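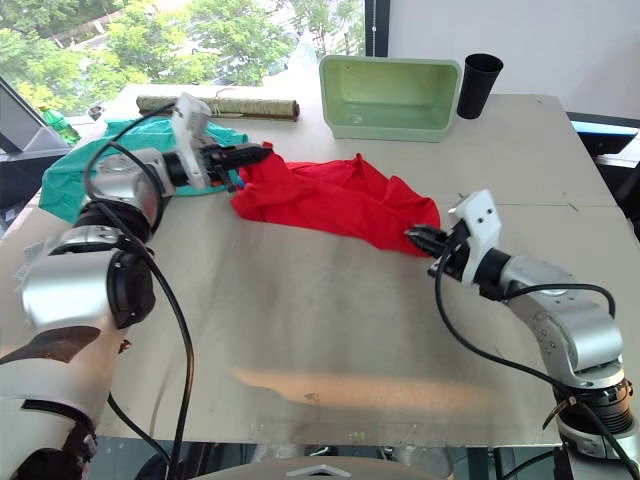 Fluvix cleaning cloths, mixed colours - review

Bought in April, used more or less daily since. Writing this quickly between jobs so excuse the state of it.

Short version: good cloths, silly packaging, buy the bigger pack if you do a lot of laundry. Four stars.

Got the red and the green ones. Red for worktops, green for everything else, that's the system here and it mostly holds. Colours have stayed put. First wash I did the reds on their own, bit of pink in the water, nothing after that. Greens didn't run at all.

Size is generous. Big enough to fold into quarters and keep turning to a clean side, which I like. Doesn't stay folded though. Put one down flat and five minutes later it's a heap. Ironing them would be madness. I gave up and just chuck them in a tray, clean ones only, and pull one out when needed.

Wiping: very good on smooth metal surfaces. Barely any streaks if you wring it out properly, loads if you dont. Grease needs a drop of washing up liquid, plain water only pushes it about. On bare wood they catch a bit. My Zukonwood bench has a rough edge and it's pulled threads on two of the greens.

Wringing out is easy, even with bad wrists. Drying is slower than I'd hoped, overnight over the tap and still a touch damp in teh middle. Old Pacheco ones dried faster but went stiff as card.

Lint - some, first couple of washes. Fine now.

Packaging: plastic sleeve inside a box inside another plastic sleeve. Why. Also the care label is stitched in with something scratchy, cut it off straight away. Caroline Nyanda recommended these to me and she does the same with hers.

Delivery was ok, came with the wrong colour first time (blue), swapped without any fuss.

Would I buy again, yes. Have done in fact, second pack is in the cupboard.

Lucian Avram
2023-10-18

413 people found this helpful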